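Wet wipes on holiday: hold luggage, hand luggage, or just accept being sticky?

oanh_t
Off in November with a toddler, hand luggage only. Do wipes count as a liquid? My sister says yes, my husband says no, and neither of them has packed a bag in 21 years.

brornik34
Not a liquid. I've carried them through security more times than I've carried my own children.

Listent
Depends who is on the belt. I had a pack pulled out and squeezed by a man with a very serious face. He gave it back. I have not felt the same about it.

oanh_t
So that's one yes, one no and one squeeze. Very helpful, thank you.

JaeinB
Buy them when you get there. Every country on earth has babies.

brornik34
Fine advice until you land at 11pm with a child covered in yoghurt. Take a pack in your coat pocket and stop worrying.

JaeinB
I said buy them there, I didn't say travel with none. Read the post.

brornik34
I read it twice. It was one line about babies.

soyul_h
Can we talk about scent instead? The ones I bought at the airport smelled like a taxi. Unscented or nothing. I now go for the purified water sort, which are sold all over the place where my aunt lives. Look for 纯水 on the front, it means pure water. My table at the moment:

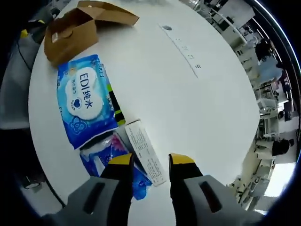
The blue pack with the cloud on it, EDI纯水

oanh_t
Oh, that's useful! What does the EDI bit mean?

soyul_h
Something to do with how the water gets cleaned. I wipe jam off things with it, I haven't looked into it further.

Listent
Water is water. You're paying for a cloud.

soyul_h
It's a nice cloud.

JaeinB
A damp flannel in a sandwich bag. 35 years I've been saying this.

brornik34
And has anyone sat next to you in that time?

oanh_t
Taking one pack in my coat and a flannel to keep the peace. Next question, do pouches of fruit purée count as a liquid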